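The Tamville Job

By the time the clock over the shop door said 4, I had eaten an entire sleeve of crackers and taught the arm to find a hard drive in its own personal darkness, which is to say, with my phone lying on top of the calibration sheet. I moved the phone. It got better!

I'd named the program Jellisix, after a cartoon I half remember, and the arm had picked up the name of Dotari somewhere around the second month, when I started talking to it. I am not embarrassed. Anyone who has spent that long in a shared workshop with a single machine will talk to it, and will start saying good morning, and will (I promise you) start leaving it pauses to answer in.

The plan was simple and a little grand. The old school in Tamville had 48 desktop computers stacked in a hallway, and they were mine if I could get them sorted by July. Open the case, pull the drive, test it, put it back. I could do that by hand. I had done 37 practice runs by hand, in fact, and what I had to show for it was a sore thumb and a deep, joyful conviction that an arm should be doing it instead.

So, the drive bay. It's a wonderful problem. A person slides a caddy in without looking, because a person's wrist is forever making tiny apologies to the metal. Dotari's wrist did not apologize. Dotari went where the numbers said, and if the numbers were a hair off, the caddy stopped dead against the cage and the whole table hummed.

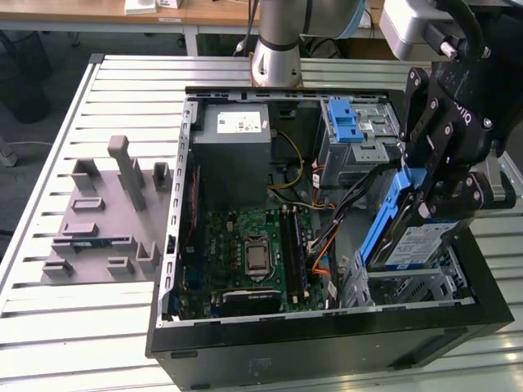
"Slower," I said, and typed it too. I cut the speed in half, then in half again. I added a wiggle, a very small one, the kind you give a house key in a lock you've known for years. I was so proud of that wiggle. I had drawn it on the back of a receipt from Liew Hardware, with arrows.

The log said attempt 2,052. I put my hand near the stop button and held my breath like the thing could feel it.

Dotari leaned. The caddy touched the edge of the bay, hesitated, and wiggled, and oh, it was my wiggle, right off the receipt! Then came a click. I have heard good music in good halls and I am telling you about a click.

I whooped. Somebody at the far end of the building turned off a saw to listen, and then turned it back on.

"Again?" I asked, and left the pause, out of habit.

The ready light came up green. I wiped the cracker crumbs off the keyboard, wrote "wiggle stays" across the top of the receipt, and reset the counter to zero. Then I pressed go, and the arm started back up toward its home position, humming a little as it went.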